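Didstead to trial two-bin recycling from October

28/02/2022

Households in Didstead will be asked to sort their recycling into two containers this fall under a trial approved by the town council last week. The change affects 200 homes on the east side of town, between the rail line and Standport Road.

Residents there now put paper, cans, glass and plastic into one cart, which is emptied every other week. Under the trial, paper and cardboard will go into one bin and everything else into a second. Both will be picked up on the same day. Trash pickup is not changing.

The council said too much of the paper collected in Didstead arrives wet or mixed with broken glass and can't be sold. Last year 64 tons were turned away at the sorting plant in Standport and sent to the landfill, at a cost to the town. Nearly 50 tons of that was paper and cardboard.

Jugah, the company that holds the town's hauling contract, will supply the bins at no charge to residents. They will be dropped off in the last week of September. The old carts should be kept until the trial ends, as they will go back into use if the council decides not to continue.

The trial will run for 4 months. Crews will leave a tag on any bin that has the wrong items in it, but there will be no fines. Food containers should be rinsed, and lids can stay on. Plastic bags, batteries and light bulbs are not accepted in either bin and should be taken to the drop-off center on Mill Street.

Several residents at last week's meeting asked about storage space, mainly those living in the row houses on Canal Street. The council said those homes may ask for a smaller pair of bins or share a set with a neighbor. Requests have to reach the public works office before the end of August.

A similar program in Istia began two years ago and now covers the whole town. Didstead officials visited in January and plan to use the same printed guide, with changes for local pickup days.

A pink plastic bin is among the containers on the table in both pictures.
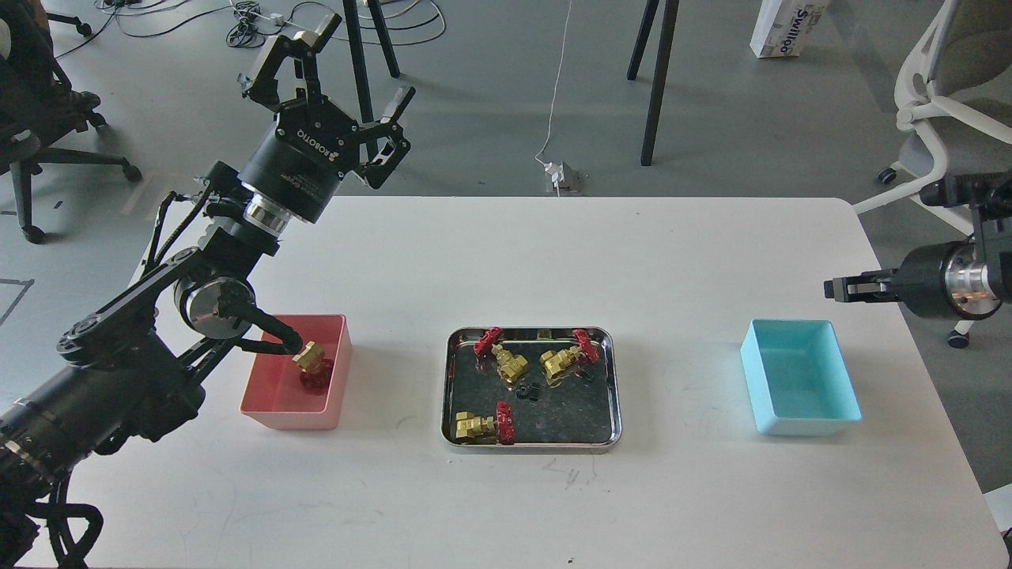
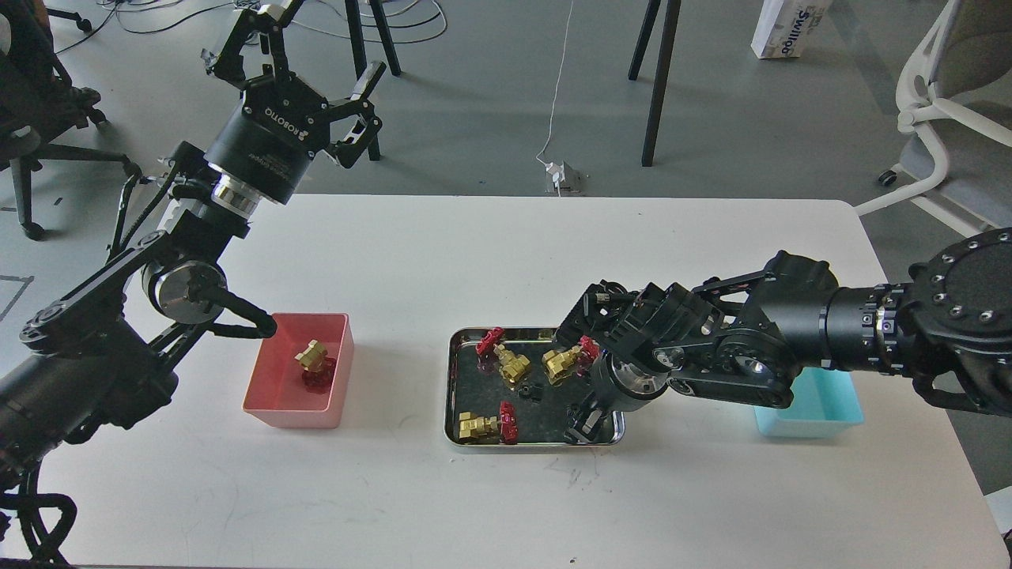
How to comment

Written comments on the trial can be left at the public works counter in town hall or mailed to the same office. The council will take up the bin guide at its next regular meeting, which is open to the public.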